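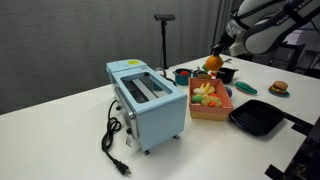
*6 min read*

# The long pause before the orange

The arm can reach any point on the table in under two seconds. For most of last year it spent longer than that making up its mind.

Dratstead is a small robotics software company that makes planning tools for arms working on ordinary benches, where things get moved by people and seldom go back to the same spot. Its main product, Wandard, sits between the camera and the motor controller. It takes an instruction such as "put the orange in the black pot", works out which objects are involved, picks a grasp and hands over a path. The company doesn't build arms or grippers and says it has no plans to.

Its test bench is a play kitchen. There is a light blue toaster oven, a checkered food tray, pots, a grill pan and a spread of toy food that includes a banana bunch, a cucumber, an eggplant and a hamburger on its own small plate. Toy food is cheap and keeps its colour and shape over months of handling, so a result from May can be set beside one from the week before.

The orange gets used more than anything else. It is close to a sphere, which makes it easy for the perception software to find and awkward for the planner to deal with. A sphere can be gripped from almost any direction, and the early versions of Wandard tried to consider all of them. Given an orange with clear space around it, the planner would generate 3,105 candidate grasps, score every one and then start looking for a path to the best. If the path failed, it moved to the second best and began the search again from scratch.

On a bare table this was slow but tolerable. With cookware crowded underneath, it was worse. The highest-scoring grasps were often side-on, close to the table, and those were the ones most likely to bring the fingers into a pot handle on the way to the drop. The planner would reject them one at a time, each after a full path search.

The fix took most of a winter and came down to changing the order of the work. Wandard now looks at the destination first. If the object is headed into a pot, the software works backwards from the release, keeping only the grasps that leave the gripper clear of the rim when it opens. For the orange and the black pot, that leaves 37. Nearly all of them have the gripper pointing down.

"We had been treating the pick and the place as two separate problems because that's how the code was laid out," the team wrote in its release notes. "Changing the layout was most of the job."

The perception side has its own troubles. Wandard builds its picture of the table from depth data, and depth sensors have a hard time with glass and with anything thin and black. The toaster oven has a glass window in its top. In early runs the software sometimes read the window as an opening and planned straight through it. The developers now mark the whole appliance as a solid box, with a margin on every side, and accept that the arm will take the long way around.

Power cords are less settled. A cord lying in coils on a white tabletop is obvious to a person, but in the depth data it barely rises above the noise. Wandard picks it up from the colour image instead and treats it as a low obstacle – fine for passing over, off limits for setting things down. It still loses part of the cord now and then, and a plate comes down on top of it.

Much of the checking is done with Bodnár, an open-source replay tool the company adopted after its own logger became too much to maintain. Bodnár stores the sensor data, the planner's rejected options and the commands sent to the arm on a single timeline. A developer can stop at the moment of a bad decision, change one setting and rerun the planner from there without touching the hardware. The current regression set holds 17 table layouts, each one kept because it broke something.

One has the carrot piece lying against the wall of the tray. Another has two green items side by side, which the object model merged into one long vegetable and tried to lift by the middle.

The first outside user is Skirnholm, a kitchenware distributor that wants arms to pack mixed orders of pots and pans. Its goods are heavier than anything on the test bench, and its cartons are deeper than the toy tray. Wandard's release-first ordering has carried over well, according to Dratstead. The object models have not, and lids in particular are being redone.

The next version will add replanning while the arm is moving, so that a pot nudged halfway through a task doesn't mean a full stop. It runs in simulation now. On the bench it is limited to quarter speed, and only with an operator at the stop button.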